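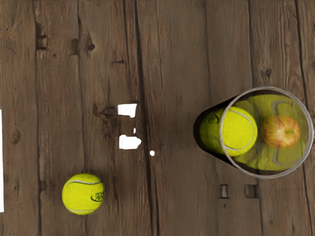
The Grudano arm is a home build that picks small objects off a floor and puts them in a container, and we need one or two people to help finish it. Most of the work so far has been done in simulation, because the arm itself is still in pieces on a bench. The current test scene is a plank floor with a tennis ball lying loose, and a glass cylinder with another tennis ball and an apple in it. The glass is the hard part. The simulated depth sensor reads straight through the wall, and the planner then tries to go where it can't. The floor model also needs repair — there are blank white patches near the middle where the wood should be.

The build is run by Oi-ling Wei from a shared workshop in Flenuvdale. It is a spare-time project and the positions are unpaid. Parts and bench fees are covered.

What you would do:

Clean up the scene files and fix the missing floor texture.
Write and run grasp tests on clear containers. We have logged 2,372 trials and want 4,000 before the arm touches real glass.
Help assemble the wrist and wire the motor drivers. The frame is the Stoltura kit, with a gripper we are printing ourselves.

You should be comfortable with Python and able to solder. Experience with a physics simulator is useful, any of the common ones. We don't ask for a degree or a resume. If you have only worked on hardware, or only on software, apply anyway and say which.

Expect one evening a week at the workshop and a few hours at home. The arm weighs more than one person can lift safely, so assembly is always done in pairs. We plan to have it bolted down and moving by March.

To apply, write to Oi-ling Wei, care of the Vondráček workshop, by 9 November 2022. Keep it under 300 words and tell us about one thing you built, including what went wrong with it. A link to code or a few photos will do in place of a longer letter.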